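The Slow Part of the Grasp

Software that closes a gripper is easy to write. Software that decides when to close it takes longer, and at Nemside, a small controls shop with four engineers and two arms, it has taken most of a year.

The company's product is a planner called Visto. It sits between a perception model and the joint controllers of a robot arm and turns a stream of wrist camera images into short motion segments, each one replaced before it finishes. The planner does not build a full map of the workspace. It keeps a local estimate of free space ahead of the fingertips and a confidence value for each part of that estimate.

"We started with a complete scene model," said Marilou Marquez, who leads planning. "It was correct when it was built and wrong by the time the arm got there. Most of our early faults came from trusting it."

The faults are on record. Between April and the end of the summer, the team logged 3,511 pick attempts on flat parts, mostly boards and panels. Of these, 264 ended in a protective stop. Marquez and her colleague Dindo Cruzado went through every stop by hand and sorted them by the last module to change its output. Perception was the leading cause. The planner came second, and the low-level controller was responsible for only a handful.

The perception faults had a pattern. They clustered in the last part of the approach, when the wrist is moving and the target is close to the lens. At that range a small motion covers many pixels during one exposure. The edge detector returned either nothing or a line in the wrong place, and the planner took the line at face value. 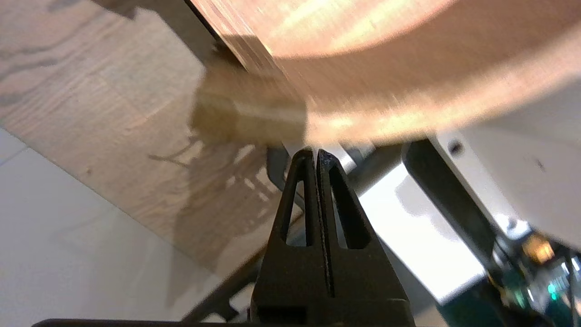
Visto now treats blur as a measurement in its own right. For each image, the software estimates how far each region has smeared and in which direction, then compares that with the motion predicted from the joint encoders. A region that matches the prediction is assumed to be static. One that does not match is flagged and given a wider safety margin. Near wood is a hard case: a large tan surface smeared across the upper half of the view, with a pale band of light washing over part of it, offers few edges to work with, while the grain of a tabletop farther back can still be read. The planner takes its position reference from the grain and keeps the margin on the near surface wide until the image sharpens. The two fingertips, pressed together and narrow at the ends, give it a fixed point in the image for checking calibration.

The calibration check was Cruzado's addition. The outline of the closed fingers is stored once, at setup, and compared with the live view whenever the gripper reports that it is shut. If the outline has shifted by more than a set number of pixels, the camera mount is presumed to have moved and the cycle is halted.

"It is a cheap test," Cruzado said. "It runs in the idle time between two control ticks - we had the time and were not using it."

Timing is the other half of the work. The controller runs at a fixed rate and cannot wait for an image. When perception is late, Visto extends the last segment at reduced speed, and if a second image is late it brings the arm to rest along the same path. Earlier versions stopped at once, which was safe but hard on the joints and left the part swinging.

Lukside, a furniture supplier that has been testing the software on its panel line, ran 700 picks with the new version this fall. The arm completed 578 without slowing below its planned speed. Most of the others finished at reduced speed, and the rest were handed back to an operator. Marquez considers the second group more useful than the first, as each slow pick is saved with its images, encoder data and the planner's confidence values.

The replay tool, Panganiban, loads those records and runs them against any build of the planner. A change that fixes one stop and causes two others shows up there before it reaches an arm. The tool does not simulate contact, and Nemside has no plans to add it.

What remains open is glare. A bright band on a surface can look to the blur estimator like a region that is moving on its own, and the margin grows when it should not. The current release caps the growth, a fix Marquez describes as temporary. A version that models the light separately is in review.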